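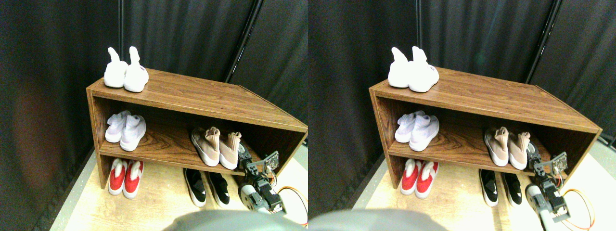
Gripper drifts after warmup, shoe rack cell

mussa_bench
Setup is a shoe rack with black curtains behind it and a servo gripper on the arm, stereo head looking down. First 200 picks are fine. After that the jaws close a bit to the left, and on the middle shelf I bump the pair I'm not reaching for. Re-zeroed twice. Any ideas?

heritz69
Check the horn screw on the wrist servo. Mine backed out a quarter turn over a week.

mussa_bench
Tight, with threadlocker. I did that one in March.

Chenxi Jiang
I'd look at the cable before the servo. If it's tied short at the elbow it will pull the bracket sideways when the arm reaches in low. Leave a loop and tie it farther back.

heritz69
A cable won't move a metal bracket. That's backlash. Swap the servo.

Chenxi Jiang
It doesn't have to bend the bracket, it only has to take up the slack in the gears. Try it with the cable off the tie — five minutes, no parts.

brakmont_dan
Also log the servo position at close. I command 900 and if it reads back low I know it's the gear train.

mussa_bench
Cut the elbow tie and ran it until 4 pm. Drift is smaller but still there. Readback is low too, so I ordered a servo from Vutard.

heritz69
Told you.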